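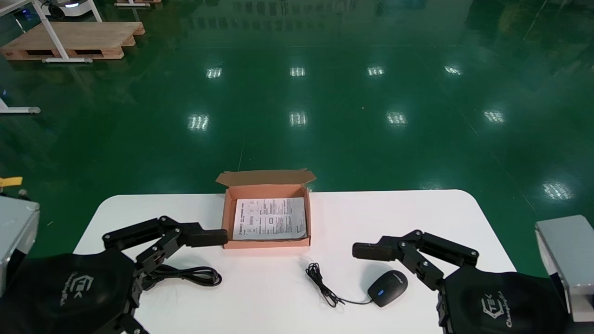 4.2 Packing of small parts with cables

Among the shop-floor chores, we consider packing of cabled goods as one of the hardest. The box is easy, because it keeps its shape. A cable does not - it follows the gripper and takes a new form at each lift. In the trials of Choo and Hrubý, 40 of 54 rigid parts were packed without help, but the same controller failed with almost all cabled ones. 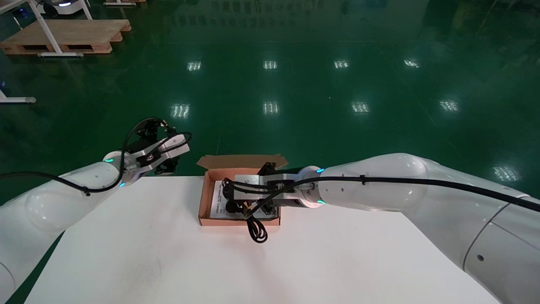

Figure 3. Two-arm station with the right gripper reaching into the open carton.

The wrist view is used for the last part of the approach. When the arm moves fast, this view becomes blurred and the small dark item is difficult to separate from its own cord.

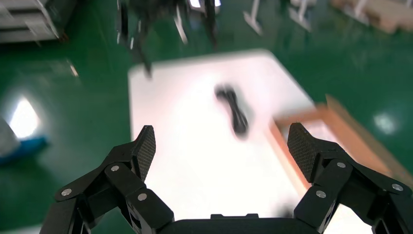 4.3 Holding the item and its cable

A human packer uses the free fingers to gather the cord. Our parallel gripper can hold the body only, so the loops stay outside of the grasp and may catch on the carton wall. For this reason we count a lift and a finished packing separately.

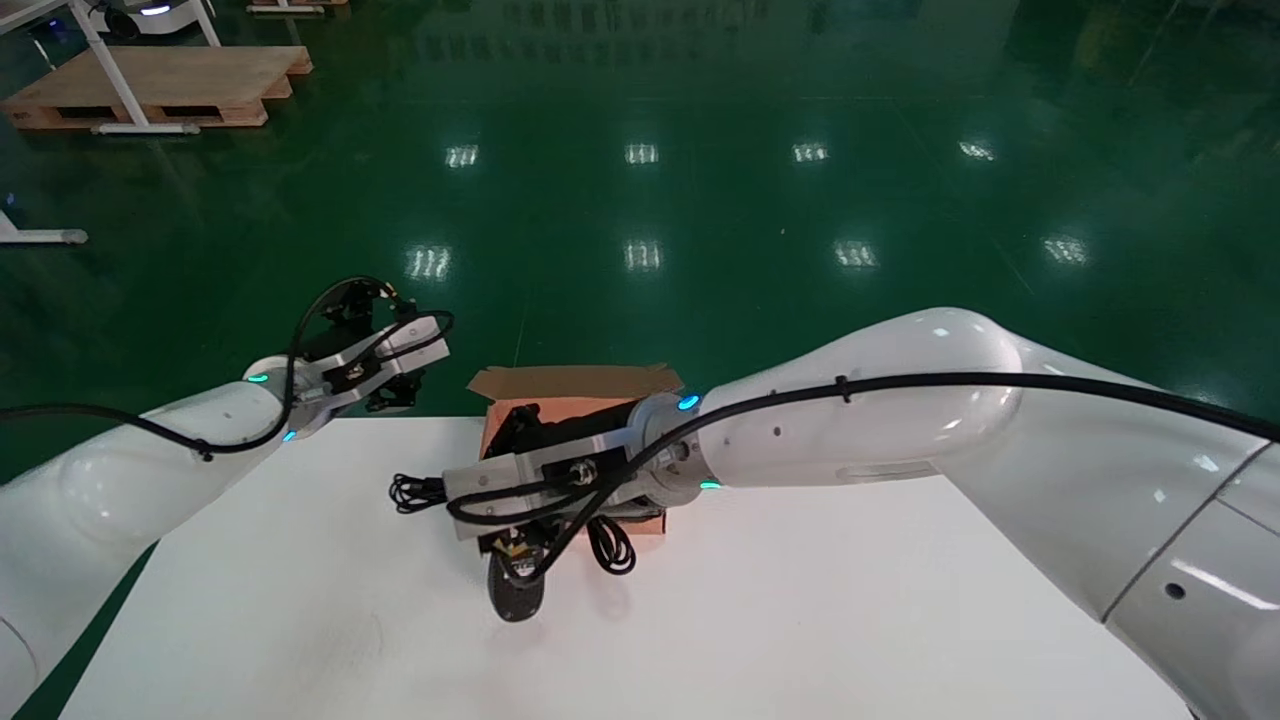

Last changed: July 12, 2021

We therefore do not claim that the chore is solved. A worker still has to stay near the table.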